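Notebook, November. Bench 2, display fittings

Carried on with the stepped acrylic stand for the Flarnero kiosk order. Romana Vrabec wants a decision on the lip height before we cut any more, so most of today went on loading the stand with mixed stock and seeing what sits and what slides.

The stand is the clear one from the first batch, job 3119. It was bonded last week and has been left alone since. Checked the joints with a fingernail before loading. One small bubble at the back of the bottom shelf, no movement in it. Wiped down with a damp microfibre cloth and no spray, as the last spray left a haze that took most of a morning to polish out.

Overall width is 600 mm, which was Flarnero's figure and not ours. Iveta Havlíček measured their counter again and says it will go in, but only if the card reader moves to the other end. She has written to them. No reply when I last looked.

Stock came out of the sample drawer. I wanted different shapes and weights together, as it will be in a real kiosk — everyone tests these with identical boxes and then wonders why the customer complains. Chocolate bars up on the higher shelves, small square packs in the middle, the long biscuit box along the bottom.
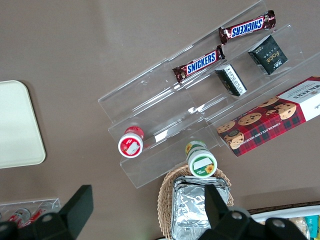 Bars are easy. The Snickers lie along the shelf and the lip holds them without hiding the name. If a bar is put in at a slant it stays at a slant, so whoever fills the stand will have to straighten them now and then. I don't think we can design that away and I would not try.

Small square packs are more trouble. Laid flat they are fine. On their side they lean, and once one leans the next one along tends to follow. A loose divider would cure it. Paulík can supply clear ones that clip over the lip, but the sample they sent was too tight and I was worried about cracking the edge. Asked for the next size up.

The Walkers shortbread box is the heaviest thing in the drawer and the bottom shelf takes it without any bend that I could find with a straight edge. Its printed front reads well at that height. It does use up a lot of shelf, so Flarnero should be told that one long box costs them several small lines.

Glare: the bench lamp puts white spots on the plastic. Moving the lamp back helped a bit. The kiosk has strip lights overhead and I have no way of copying that in here. Romana suggested trying the stand in the corridor by the goods lift, where the fittings are similar. Will do that next.

Lip height. Tried the 39 mm strip taped over the front of the middle shelf. Far too tall, hides the small packs nearly completely. Took it off again and got the tape marks out with warm soapy water. My vote is to leave the lips as they are.

To do:
Corridor test under strip lights.
Chase Paulík for the dividers.
Ask Serport what they charge for flame polishing the top edges, ours are a bit sharp at the corners.
Drawing for Drurnine still shows the old back panel. Iveta has the corrected one and will send it over.
Put the stock back in the drawer.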